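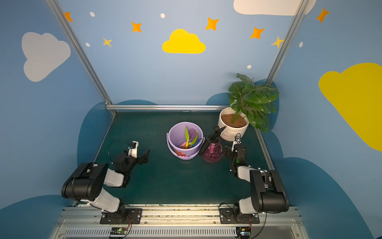
4.2 The watering corner

Of all the household corners in the study, the watering corner gave our raters the least to argue about, and they argued about it anyway. It has a potted plant with broad split leaves, a spray bottle, and a bucket of toy garden tools, on a dark green top between blue walls with clouds and stars on them. The plant is artificial. We mention this for the sake of the two raters who wrote in the comment box that it was being overwatered.

Raters were asked which object in a corner "lives there" and which is visiting. The pot was named as the resident in 268 responses, far ahead of the bucket. Tegan Merrick, who coded the comments, puts this down to weight: people will slide a bucket out of the way without a thought, but they tidy around a pot. The spray bottle, being pink, drew plenty of remarks and very few votes.

We had expected the surface to go unmentioned. It did not. Raters who were shown the foot of the pot close up wrote at length about the scuffs and bits of lint on the green, and above all about a paler round blotch just below the base. Several called it a water ring, an impressive achievement for a plant that has never been thirsty. We coded these under "signs of use" and made no attempt to settle what the blotch is. Ngaio Tipoki wanted a separate category for stains - she was outvoted, and has asked that the paper record it.
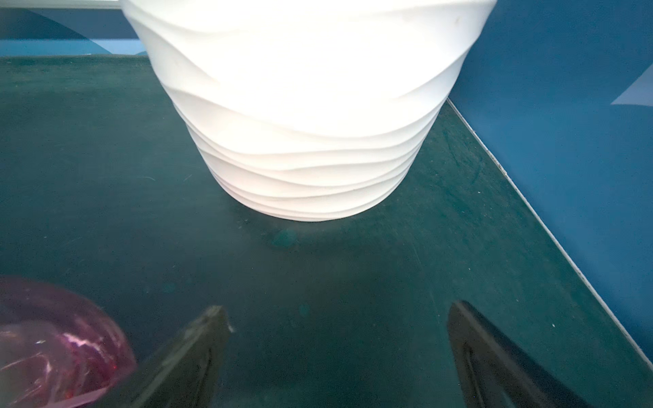 4.3 Walls as a cue

The second question was whether the decoration changed what people thought the corner was for. On the Bivetau scale, which runs from "chore" to "play", the watering corner landed well toward play. The comments credit the yellow clouds and orange stars (Figure 3) more often than the toy tools, which we find a little unfair to the tools. One rater took the dark rounded shapes along the lower walls for hills and placed the whole corner outdoors at dusk, with pot.

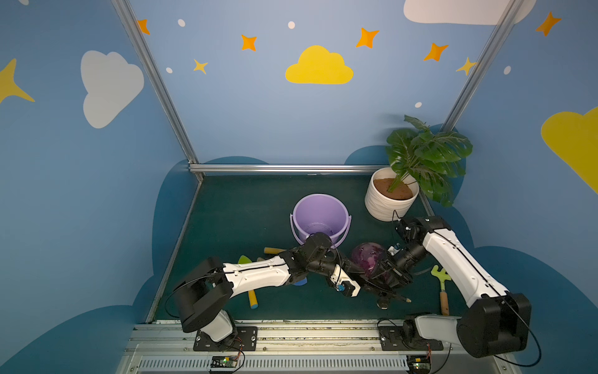

Figure 3. The watering corner, with the ridged white pot in the right rear corner and the decorated walls discussed in Section 4.3.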